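# About Wasbridge

Wasbridge is a small workshop that teaches sorting and packing by hand and by machine. We started in June in one rented room behind the Pernel building, with two tables and some metal bins that another company did not want any more. Today we have 24 places for learners and a proper storeroom, and most of those bins are still in use.

The founders are Pao-chu Ng and Lewis MacBrayne. Pao-chu worked many years in a parts warehouse, where she trained the new people on the night shift. Lewis was a shop teacher. They met when his school sent students to her warehouse for one week, and the students came back with many questions which the lessons did not answer. How do you take things out of a deep bin without hurting your fingers? Which piece do you take first? What do you do with the piece that lies flat against the wall?

These questions are still the center of our basic course.

## What we teach

The first lesson is always with bars and a bin. We like the bars very much as teaching material. They are simple, they come in a few colors, and they do not roll away. But when they are dropped in a bin they never lie in a tidy row. One will lie across a corner, one will touch its neighbor, and one will go along the wall where it is difficult to get under the edge. The learner must look first and choose an order, and only then put the hand in.

After this come lessons about:

- sorting by color and by length
- packing into trays and boxes
- lifting and carrying a full bin with two people
- cleaning the bins and checking the rims

Fung-ping Hsueh teaches the packing part. She is strict about empty space in a box, and her learners fill the same box again and again until nothing moves when it is shaken. Chih-ming Tsang is responsible for the practice material. He keeps 3,000 pieces in the storeroom, on shelves with written labels, and he would be thankful if everybody put them back on the correct shelf.

## Our bins

Visitors sometimes ask why we do not buy new ones. A new bin is nice to look at, but the bins in a working warehouse have scratches everywhere, and the light shines on them in a confusing way. We want our learners to be used to this. When a rim becomes sharp or a wall is bent too much, the bin goes out of service.

## Who comes to us

Most learners come from the companies near us, for example Undside and Yang, who send their new employees for the first days. We also have evening places for people who are looking for work. The evening course costs 185 for all lessons, and the gloves are included.

Pui-shan Tsang answers the telephone and the letters. If you would like to see the workshop before you decide, please ask her for a visit. Mornings are best, as the room is quieter before ten.

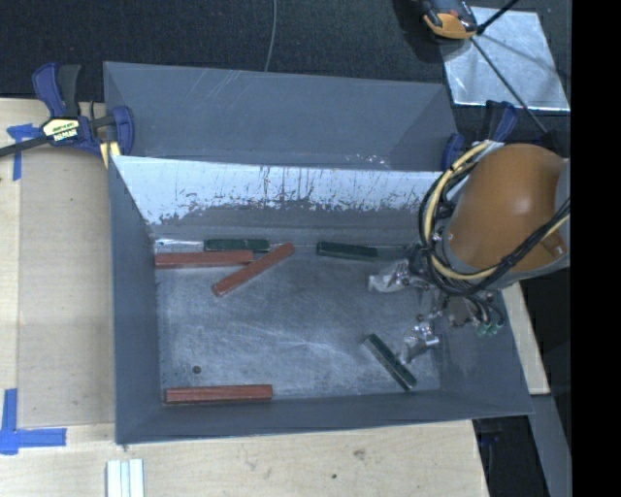 We ask visitors to wear closed shoes and to leave large bags in the office. Children are welcome if they stay with an adult, and there is a low table near the door where they can sort some bars for themselves.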